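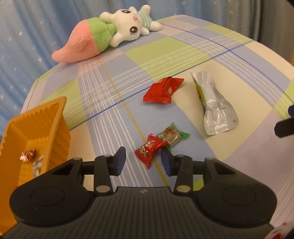
Filling your Pondetti snack organizer for the first time is a pleasant little job, and it goes best if you give yourself a big, soft surface before you open a single pocket. The kitchen counter is the first place most people think of, but counters fill up quickly and packets slide off them. A made bed is our favorite. Snack packets grouped together on a plaid blanket, like the ones shown, are easy to see and easy to pick up, and the big squares in pale blue, lime green and cream are handy later on when you start making piles, with one kind of snack to a square. Any blanket will do, of course, plaid or plain, so long as you don't mind a crumb or two.

SECTION 2: SORTING AND LOADING

What you will need

The organizer itself, with all 5 pockets zipped open
The hanging bar and its two hooks (in the flat bag, part number 2748)
The sheet of write-on labels
A soft pen or pencil
Your snacks, still sealed

If the flat bag is missing, look inside the largest pocket before you write to us. It has a way of slipping down behind the lining during shipping, and we get quite a few letters from people who find it the next morning.

Getting the snacks ready

1. Clear the bed and smooth the blanket with your hands. It doesn't need to be perfect, but a deep fold will swallow a small packet and you may not meet it again until laundry day.

2. Take the snacks out of their outer boxes and shopping bags and put them all together in one heap. Flatten the boxes and set them aside. If a box has cooking or allergy information that isn't repeated on the packets, cut out that panel and keep it. There is a clear sleeve for it on the back of the organizer.

3. Go through the heap and check the dates. Anything that should be eaten within the month goes in a pile near the foot of the bed.

4. Check each packet for small splits along the seams. Press gently with your thumb – a sound packet pushes back a little. Set aside any that go flat.

5. Sort what is left by kind. Crunchy things, chewy things, sweet things and so on is how we do it at home, but please follow your own family's habits. Some people sort by who eats what, and that works every bit as well.

Note: If children are helping (and they usually want to, at least until the first packet is opened), let them do the sorting and keep the date checking for yourself.

Caution: Keep pets out of the room until you have finished. Chocolate, raisins and some sweeteners can make dogs very ill, and a low bed is no trouble at all for a determined one.

Loading the pockets

6. Lay the organizer flat on the bed beside your piles, with the zippers facing up and the hanging loops toward the pillows.

7. Start with the bottom pocket. This one takes the heaviest items, such as nut bars and anything in a tray. Stand the packets on their short edges, with the printed fronts facing you.

8. Move on to the middle three pockets. Light, puffy packets belong here. Please don't press the air out to make room. The pockets stretch a good deal more than they seem to at first, and the fabric will relax over the first week or so.

9. Put the pile from step 3 in the top pocket. It sits closest to eye level once the organizer is hung, so those are the packets everyone will reach for first.

10. Close each zipper about halfway and lift the organizer by its loops. If it leans to one side, move a few packets across and try again. Then close the zippers fully.

Note: The organizer will hold more than 50 small packets. If you have that many, load it in two rounds and give it a gentle shake in between so that everything settles.

Caution: Do not put glass jars, cans or anything that needs refrigerating in the pockets.

Labels

Write the labels before you peel them. We know this sounds fussy, but the backing gives you a firm surface and the letters come out much neater. Stick each one to the smooth strip over its pocket and rub it down from the middle outward. Labels can be lifted and moved for the first hour or so, after which they hold quite stubbornly. If you would like something more cheerful, the Rirkumari picture labels fit the same strips and are nice for little ones who aren't reading yet.

Using the organizer with other storage

The loops also fit the Najjar over-door rail and the narrow Pestedance closet rod. On the Pestedance rod, turn the hooks so that the open ends face the wall, or the closet door will catch on them. We don't recommend hanging the organizer from a curtain rod, even a sturdy one. Full pockets are heavier than they look, and a curtain needs room to be drawn.

Before you move on to Section 3

Shake the blanket out of doors, and have one last look under the pillows for strays. Leave the loaded organizer lying flat until the hanging bar has been put together. If you have to stop partway through, zip whatever you have loaded and leave the rest in its piles – you can pick up again at step 7, and there is no harm in leaving it all until after supper.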